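Section 4: Running the connector demo on an open day

If you have worked through Sections 1 to 3, the arms are homed and you are ready for the fun part. Visitors love this demo! Plugging a cable into a circuit board looks like nothing when a person does it, and watching two arms go about the same job makes people lean in every time. Nimal Abeysekara wrote the first version of these steps for our December open day, and they have been tidied up after each visit.

4.1 Before the doors open

1. Seat the board in its metal frame and stand it in the middle of the table.
2. Open both grippers fully from the Tindeck panel.
3. Load the program called Baronia and set the speed to 50 per cent.
4. Press Check. The panel should list 13 items, all green.

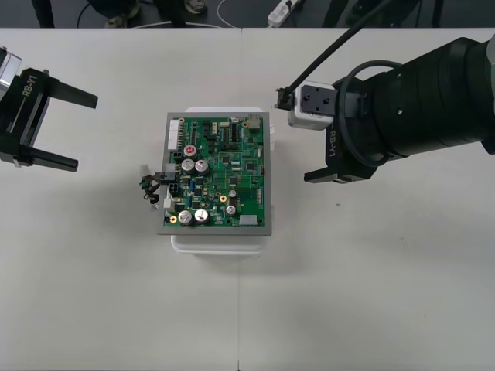 5. If an item shows amber, press Check once more before you change anything. An amber item that stays amber is covered in Section 7.

Caution: keep visitors behind the floor tape whenever the arms are powered. Eight people is a comfortable group, and smaller children should stand at the front with an adult.

4.2 Running the demo

6. Tell the group which connector you are going to fit, and let someone choose when to start.
7. Press Run. Keep one hand near the stop button for the whole cycle.
8. Say very little during the approach – the slow last stretch is the best bit, and people go quiet for it on their own. 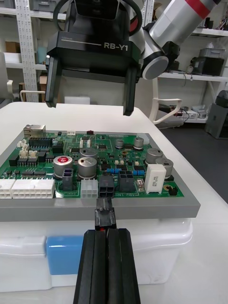

9. When the panel shows Done, press Hold and wait for the tone before you invite questions.

Note: a full cycle takes 53 seconds at the demo speed. Please don't raise it to fit in more groups. We tried that one Wednesday and the visitors enjoyed it much less.

4.3 Explaining the two arms 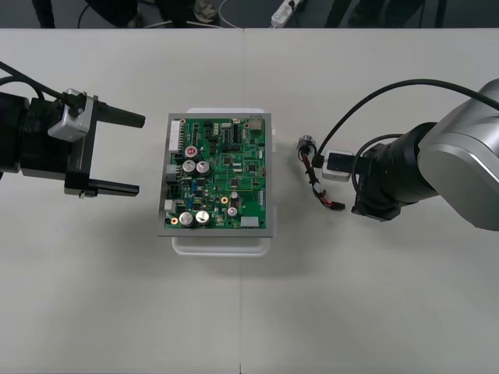 People nearly always ask why there are two arms, and it's a lovely question to get. Pause the program while one arm is holding the harness to the side of the board and the other has its fingers wide open, then ask the group what they think each arm should do next. The red and black wires are thin and the plug hangs free below the gripper, so you can talk about how hard it is to guess where a dangling end will be. Press Resume when you have heard a few ideas.

Caution: do not reach in to steady the harness during a pause. The arms are still powered.

4.4 Between groups

10. Press Return and wait for both arms to stop.
11. Enter the run number and the result in the Dolto log.
12. Go back to step 4.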